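### 4. Stall choice and the tasting round

Draft notes folded in from field visits, June. Cleaned up where possible.

The fish hall at Mallby has two floors. Ground floor is the wet market – tanks, ice tables, men with hoses. Upstairs is where visitors take what they bought and have it cooked. Our question in this section is simple: how do first-time visitors pick a stall, and does the pick have anything to do with how much they like the meal afterwards. Earlier work on food halls mostly asks people at the exit. We asked at the door, again at the stall, again at the table.

We followed 195 visitors in total. All had agreed to be walked with. All were on their first visit and none spoke the local language well enough to bargain. Groups larger than six were left out, too hard to keep track of who decided what. Families with small kids were kept in, though they move differently (slower, and toward the crabs).

**4.1 Routes.** Most visitors enter from the station side and drift left. The first row is shellfish. Then live fish, then the long dried goods row that hardly anyone stops at. Visitors who came in from the parking side see the dried goods first and several turned around and went back out to find the "real" entrance, which meant they arrived at the shellfish anyway, only later and more tired. We did not expect entrance to matter this much. Route data are coded by row and not by stall, as the stall numbers were repainted in the middle of fieldwork and two of our walkers were using the old map.

**4.2 Choosing.** Stated reasons, in order of how often given: the seller spoke to me; the tanks looked clean; there was a line; the price was written down. Written prices are rare in the hall. Sellers told us they change during the morning and a sign is a promise. Visitors told us a sign is the only thing they trust. Both are reasonable and this is more or less the whole tension of the place.

Being spoken to cuts both ways. A short greeting helped. A long one, with a hand on the elbow or a live squid lifted out and held up, made people walk faster. Benítez (Constanza Benítez, who coded the greetings) sorted them into five types, of which only the first two were followed by a sale more often than not. The types are: nod, single word, price call, display of animal, physical steering. The last was uncommon but every visitor who got it mentioned it at the table.

Repeat passes are worth noting too. Visitors who passed the same stall twice nearly always bought there, even when they had said on the first pass that it looked expensive. Recognition seems to do a lot of work in a loud room. We have no good measure of this and leave it for later.

**4.3 At the table.** Upstairs restaurants charge a seating fee plus a cooking fee by weight. Of the two restaurants that let us sit in, Farier is the bigger and faster, Acuña is at the back by the stairs and does a spicy bone soup from whatever is left after slicing. Visitors were not told about the soup by us. Those who got it talked about it more than the sashimi they had paid for – this came up again and again in the table interviews and we did not have a question for it on the form.

Complaints were mostly about the fee, not the fish. People had bargained hard downstairs and then felt tricked by a second bill. Where the stall seller had explained the fee beforehand, the complaint pretty much vanished. Same fee, same food.

Ratings were given on a five point scale before the bill and once more after. We report only the after score in the main table. The before score is high for everyone and tells us little, people are hungry and the food has just arived.

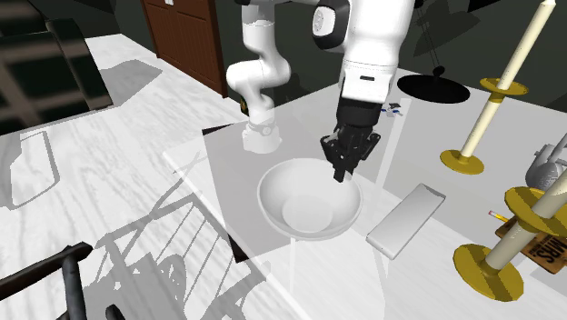

*Figure 6. Simulated setup: white robotic arm with black two-finger gripper above a white bowl on a glass surface.*

**4.4 What visitors order.** Flatfish first, then salmon, then whatever was moving. Salmon is not local and sellers find the demand a bit funny but they stock it. Octopus was bought mainly by groups with at least one person who had read about it in advance. Sea squirt was bought five times and finished twice. Crab was priced by nearly every group and bought by few, the number once it was on the scale was a shock. King crab sellers said the same without being asked.

Guidebook use was lower than we assumed. Blogs were higher, mostly read on the train in. The Tendine listing, which a lot of visitors had open on their phones, sends everybody to the same row on the east side. Stall holders in that row know it. Prices there ran above the hall average on each of the mornings we checked, though quality as judged by our two local tasters was no different.

**4.5 Limits.** One hall, one season. Mornings only apart from the auction visit, and the auction group was too small to split out. Walkers were visibly with a visitor, so sellers may of behaved better than usual. Some visitors bought extra because, they said, it felt rude to leave us with nothing to write down. We kept those purchases in. Interviews at Acuña were cut short on busy days and the missing answers are treated as missing, not as zero. The cooking fee went up near the end of the month, after table interviews had closed, so it does not affect the scores reported in section 5.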